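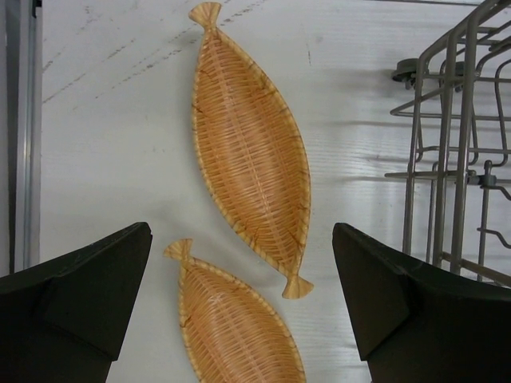 I've been putting off the gripper budget since October, mostly because every time I open the spreadsheet I find another line I'd forgotten, and then I go and make toast. But the quote from Sfeir runs out on Friday so it has to be done. The arm itself is paid for (thank goodness), and what's left is everything that goes on the end of it and everything that goes round it. Fingers are the big one. The dark faceted pair are fine on anything chunky, but woven baskets with a rolled rim and a pinched fishtail end are a different sort of object altogether, and two of them lying nearly touching, with a wire rack right next door, is precisely the sort of job I want to spend money on getting right.

So, the sums. My total pot is 3173 pounds, an odd number because it's what remained after I sold the old lathe and paid the electrician. Sfeir want 1000 for a set of softer fingertips with the mounting plate included. Jellon do something similar for 600, but you buy the plate separately and their website won't tell you what it costs until you've filled in a form, and then a man rings you during dinner. I have filled in the form. The plate is 337. That makes the cheap option 937 before postage, which rather took the shine off it!

I'm leaning towards Sfeir, if only for the sixty-three quid's worth of not having to deal with two parcels. The other thing in their favour is that they'll sell you single replacement tips. Jellon only do pairs, and in my experience you never wear out a pair, you wear out the left one.

Next on the list is the work surface. I like the white panel because things show up nicely against it, but it marks if you so much as look at it, and I've got scuffs all over the place now. Mevmont will cut a replacement to size, and I'm going to ask them for two while they're at it and keep one behind the door. I haven't got a price yet so there's a question mark in that cell, and I've coloured it orange so I can't pretend I haven't seen it.

Lighting I'm leaving alone. I was very tempted by a panel light I saw at the trade day in Porbridge, and I even had my card out, but the room is bright enough as it is and the only thing that bothers me is the stripy shadow you get off anything made of wire. I can live with stripes. If they turn into a problem I'll move the rack before I buy a lamp.

Then there's the dull stuff that never makes it into anybody's plan:

Cable, and more of it than I think.
Spare bolts for the mounting plate (I have lost two already and I don't even own the plate).
A second wrist camera – the one I've got is fine, but if it packs up I'm stuck for weeks.
More baskets. I want a few in different sizes, and I'd like some with handles, as handles are where I expect trouble.

The camera is the one I keep moving in and out of the total. With it in, there's very little left for surprises, and there are always surprises – last time it was a connector that cost more than the thing it connected. Without it I've got a decent cushion and a nagging feeling. At the moment it's out. Ask me again on Friday, once I've rung Sfeir and found out what they charge for delivery.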